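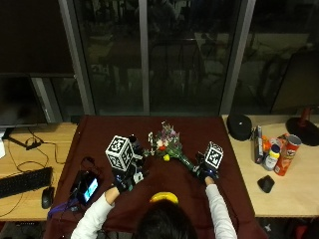

Coffee Roasting at Grekby: Your Questions

Do you roast every day?
No. The roaster is old and so are we. It runs in the mornings, and whatever comes out of it gets bagged after lunch.

What's the difference between Musotero and Nimer?
Musotero is our light roast. It tastes of citrus and, on a good day, apricot. Nimer is the dark one, for people who read the word "apricot" and left the room.

How fresh is fresh?
Let the beans rest for 2 days after roasting, then drink them within 21. After that they won't hurt you, they'll just stop trying.

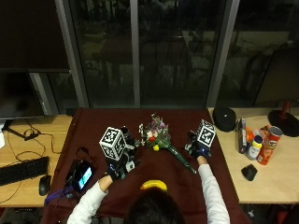 Flowers on a maroon cloth, between two gloved hands.

How much coffee should I use?
For a filter brew, 18 grams to a good-sized mug. If you own a scale, use it. If you own three scales, you already have opinions and don't need ours.

Can I keep beans in the fridge?
Please don't. They pick up smells, and last night's onions are not a tasting note. A closed tin in a cupboard is fine. Freezing works too, as long as the bag is sealed and you leave it alone.

Why is Pretorius always sold out?
We only get almost 200 bags of it a year, usually in January, and the same people buy it every time. You can join the waiting list – it moves at the pace you'd expect.

Will you grind it for me?
Yes, tell us how you brew. "Medium" is a mood. "French press" is an answer.

Do you sell decaf?
We do. Stop whispering.

Can I return an open bag?
If something's wrong with it, yes. If you've drunk most of it first, we'll want to hear the story.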